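# An Afternoon at the Usturley Open House

I finally made it to the robot open house over in Usturley, and I've been talking about it at the dinner table ever since, so my family suggested (kindly!) that I write it all down somewhere.

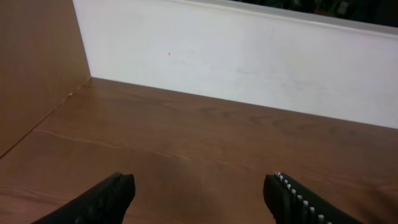 ## Getting there

My neighbor Safta Mihăilă had been after me to go for weeks. Her niece Alina Hodoroagă works at Plosen, the small automation shop that took over the old furniture showroom behind the feed store, and once a year in July they open the doors and let anybody wander through. I used to buy kitchen chairs in that building, so part of me just wanted to see what they'd done with the place. They kept the big front windows and the terrible parking lot. They did not keep the carpet, thank goodness.

We got there a little after one and the line was already out to the sidewalk. They let people in eight at a time, and each group gets a guide. While we waited, a teenager in a Plosen T-shirt handed out lemonade and told us there had been 113 people through before lunch. Last year they had 70 for the whole day, so they were all a bit giddy and a bit hoarse.

Our guide was Teófilo Ccori, who has one of those calm voices that makes you think you could learn anything if he'd only explain it. He started us off at a whiteboard, which worried me – I thought we were in for a lecture – but it was five minutes at most, and then he walked us back to where the arms are.

## The little corner

I had pictured car factories, sparks, big orange things swinging around. What they do at Plosen is much quieter. The station we spent the longest at was a plain sort of work area with a wood-grain surface, a brown wooden side and a white wall at the back, and a gripper with two black fingers. One of the fingers has a row of little white teeth running down its inside edge, and I spent a silly amount of time admiring those teeth. They look like something off a zipper.

Alina came over at that point and I asked her why corners mattered so much, because Teófilo had used the word four times. She said that picking something up from the middle of a table is the easy version. Put the same thing up against two walls and suddenly the fingers have to come in at an angle, and one of them has hardly any room, and if the arm is off by a hair it bumps the side. I thought of trying to get the last cracker out of the corner of a baking pan with oven mitts on, and I said so, and she wrote it down! I may be in next year's talk.

She also told us they practice the approach over and over with nothing in the fingers at all. Open wide, come down toward the corner, stop, back out, do it again. They had done over 300 of those that month. It sounds dull, but it was soothing to stand there and watch, the same way it's soothing to watch somebody else iron.

The arm has a small camera up by the wrist, and they had a screen set up so we could see what it sees. I liked that better than watching the arm itself. You look down between the two fingers, with the shadow lying on the wood between them, and you start leaning your own head to line things up. The man next to me was doing it too, and we both caught ourselves and laughed.

## Taking a turn

After that they let us drive. You hold a handle and the arm follows you, more or less, and you try to pick up a foam block and put it in a tray. This was at a different table, by the windows, with a rope around it and a very patient woman named Ruxandra Costache standing by with her hand near the big red button.

I'd love to say I was a natural. I knocked the block over twice, picked it up by one edge, got it most of the way to the tray, and then sneezed. Ruxandra said the sneeze was a first. Safta, who is seventy-six and has never played a video game in her life, picked hers up on the first try and set it down so gently that people clapped. She has been unbearable since. Her theory is that it's all the years of piping icing, and I can't say she's wrong.

What surprised me was how tiring it was. I was only at it a few minutes and my shoulder ached, and I came away with a lot of respect for the folks who do it all day to teach the thing. Teófilo told us they swap every half hour and that the break room has the good cookies.

## Questions people asked

There was a question time at the end, on folding chairs, and I wish I'd taken better notes. A boy wanted to know if the arm could beat his brother at arm wrestling (they don't allow it). A farmer from out Tirnier way asked whether it could handle eggs, and that started a long and cheerful argument about what kind of fingertips you'd want. Somebody else asked about jobs, and I appreciated that they didn't brush it off. Lăcrămioara Voicu, who runs the place, said that most of what they build goes to small shops that can't find anyone for the night shift, and that she knew this wasn't an answer for everybody. The woman who'd asked nodded but didn't look all that convinced, and they were still talking by the coffee urn when we left.

I asked how long it takes before an arm is trusted with a real job. Lăcrămioara said it depends on the job and then, after thinking a minute, said "longer than we tell the customer the first time." Everyone from Plosen laughed at that, a little painfully.

## If you want to go

They'll do it again next July, same building. A few practical things, for anyone local:

- Park at the feed store. They don't mind, and you'll keep your muffler.
- Go early or go after three. The middle of the day is packed.
- Kids can drive the arm if they're tall enough to see over the rope, with a grown-up beside them.
- Wear sleeves. They keep it cold in there.
- The lemonade is free but the cookies are for a donation to the Ouazzani library fund, so bring some small bills.

Safta has already asked whether we can go to the one-evening class they're running this fall. I told her only if I get to go first this time, and she said we'd see.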